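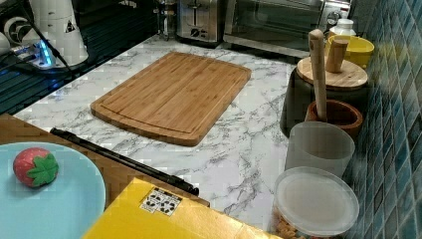 Jolar opens shared kitchen in Radusine for small food makers

RADUSINE, February. The food cooperative Jolar will open a shared kitchen in the former post office of Radusine on the last Thursday of this month. The kitchen can be rented by the hour by people who prepare food for sale and who do not have a licensed kitchen of their own.

The building stood empty after the post office moved to the shopping street. Jolar signed a lease with the town last spring and began the renovation in summer. The old sorting hall is now the main cooking area, and the former counter room is used for packing and labeling. Two smaller rooms at the back serve as dry storage and as an office. The total floor area is 2,466 square feet.

Until now, many home bakers and jam makers in the Radusine valley could sell only at the weekend market, under the rules for home-made products. Shops and school canteens could not buy from them. With the new kitchen they can apply for the regular food permit, and the permit will carry the address of the kitchen. Jolar will help new members to fill in the application and will keep the cleaning and temperature records that the inspection office asks for.

"We have received the same question for several years: where can I cook if my own kitchen is not allowed?" the cooperative said in a statement. "The nearest place was in Wakeo, and with the bus this is a trip of more than one hour in each direction. For a person who makes 30 jars of chutney in a week, it was not possible."

Membership and prices

Membership in the shared kitchen costs $400 per year. Members pay in addition for the hours they use. The hourly price is lower before 7 a.m. and after 8 p.m., and the kitchen will be open at night for bread bakers if at least two of them book the same shift. Each member receives one shelf in the dry storage. Space in the cold room must be reserved separately and is given in the order of the requests.

Persons who want to try the kitchen before they decide can book a single trial day. The price of the trial day is taken off the membership fee if they join in the same month.

All members must attend an evening course on food safety before their first booking. The course is held in the office of the kitchen and it is repeated every second week. A certificate from another course is accepted if it is not older than two years.

First users

The first group of members includes bakers, a maker of pickled vegetables, a family that produces noodles, and a lunch service for offices. The spice company Kahsay will use the packing room two mornings a week for its coffee and pepper mixtures, and will also give its label printer for common use. Kahsay started as a market stand in Radusine and today delivers to shops in the whole valley.

Jolar also plans an open table once a month, where members can bring new products and let visitors taste them. Shop owners from Radusine and Wakeo will be invited. The date of the first open table will be put on the notice board at the entrance.

Financing

The renovation was paid from the reserves of the cooperative, from a loan, and from the sale of member shares. More than half of the shares were bought by residents of Radusine. The town gave a reduced rent for the first two years. After this period the rent will be discussed again, and Jolar expects that the income from the kitchen will then cover the regular costs.

Opening day

The doors open at 10 a.m. and visitors can walk through all rooms until 4 p.m. Bread, soup and coffee will be offered. Parking behind the building is limited, and visitors are asked to use the lot next to the sports field. The side entrance has a ramp.

About Jolar

Jolar is a food cooperative with its seat in Radusine. It has 1,000 members and runs a grocery store, a seed exchange and a weekly vegetable box.

Press contact

Jolar Cooperative, Press Office, Old Post Office, Radusine. Photographs and a floor plan of the kitchen can be requested from the press office on working days between 9 a.m. and noon.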